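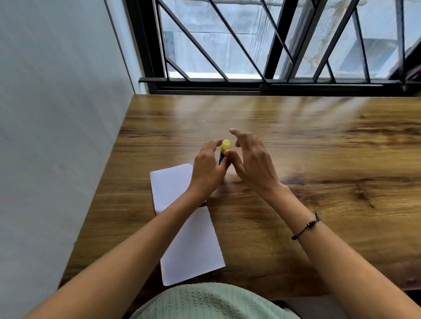 Sheet cell back up at Wodent after double-pick trouble

Jan 4, 2025

PLARHOLM – The sheet-feeding robot at the Wodent mailing plant is running again at full speed after five days of stops, and the repair came down to a worn suction cup, a dirty sensor and a stack of test pieces made by hand with a glue stick.

The cell picks single sheets of plain paper off a pile and lays them on the folder belt. Does 3000 an hour on a good shift. Trouble started over the holiday run, when the arm began lifting two sheets at once and the double-sheet sensor let most of them through. Jams at the folder. Lots of them.

"We were clearing it every few minutes," said shift lead Britt-Marie Vik. "You open the guard, pull the paper, close the guard, reset. Then it does it again."

Gwilym Price, a service tech with Blomqvist, which looks after the plant's three robot cells, was called in on the second day. He found one of the four cups on the gripper had gone hard and split along the lip. The arm had been making up for it with extra vacuum – somebody turned it up back in August – and that was pulling the second sheet along with the first.

New cup on, vacuum back down to where it was. Doubles dropped right away, but the sensor still missed the ones that did come through.

The sensor sits under the belt entry and has to be taught what one sheet looks like and what two look like. Two loose sheets are no good for teaching. They slide, air gets between them, and the reading jumps all over. So the plant makes its own doubles: two plain sheets lapped part way and stuck with an ordinary glue stick, thin coat, pressed flat and left under a book. The lap is 40 millimeters wide and the sensor has to trip on it every time.

"People want to use tape. Tape reads different," Price said. "Glue stick, thin, no lumps. And put the cap back on, I've been to sites where every stick in the drawer is dried up."

The old test pieces at Wodent had been in a drawer next to the heater and were curled at both ends. Vik had fresh ones made up at a table away from the line, where there's no paper dust blowing about. Different sizes too, as the cell now runs a short sheet as well as the long one and had only ever been taught on the long.

Price wiped the sensor face, taught single, taught double, then ran 120 sheets with the glued pieces mixed in to the pile. First try it missed two. The sensor bracket had a loose screw and was sitting a hair low. Tightened, taught again, ran the same pile. Caught all of them.

The cell went back on the schedule on the late shift and has held since, according to Vik. A few stops, all of them real doubles.

Some changes to how it gets looked after. Sensor face wiped at the start of every shift, dry cloth only. Cups checked by hand once a week – bend the lip, look for cracks. Test pieces run on Monday mornings before the first job and thrown out when they start to curl. The vacuum setting now has a pass code on it, wich Vik said should have been done a long time ago.

Wodent would not say what the stops cost. A batch of customer letters for Felell went out a day late, and the company has been told.

Price is due back to look at the other two cells. Both use the same cups, fitted at the same time, and he has asked for a full set of spares to be on the shelf before he gets their.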